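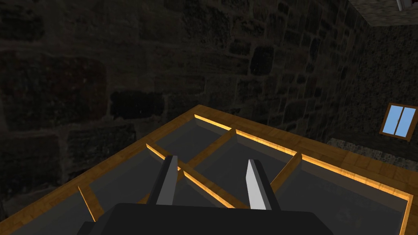

Thread for anyone curious what my Saturday mornings look like now. Short version: I drive a simulated robot hand around a simulated wooden tray and try not to swear in front of my kids.

I'm putting together demonstrations for Dismont, a sorting project I joined in April. You steer the gripper yourself, the software records every move you make, and later a model tries to learn from it. The goal I set myself was 100 good runs. I have 20, and I'm proud of every one of them!

The hard part is the dividers. You come down at a slant, the slats cross right in front of the fingers, and it's so easy to clip one on the way into a compartment. Malcolm Lockwood told me to stop, line up, and only then go down. I ignored him for a week (sorry Malcolm) and then my runs got a lot cleaner.

Also, pauses count. If I sit there thinking with my hand on the controller, that's in the recording too, and the model will happily learn to sit there thinking. So now I plan the whole path before I hit record, usually out loud, which my daughter finds very funny.

Menaka Akanda asked why I bother with stone walls and a little window when a gray box would do. Partly it's that we want the model to cope with dim rooms and busy backgrounds. Partly I just like it in there, I'll admit, it feels like working in somebody's cellar.

Things I'd tell a beginner: open the fingers before you get close, go slower than you think you need to, and throw out the bad takes the same day while you still remember what went wrong.

Karthik Khan is trying the far right compartment next, the one by the corner. I keep putting it off. Will add to this thread when I hear how he got on.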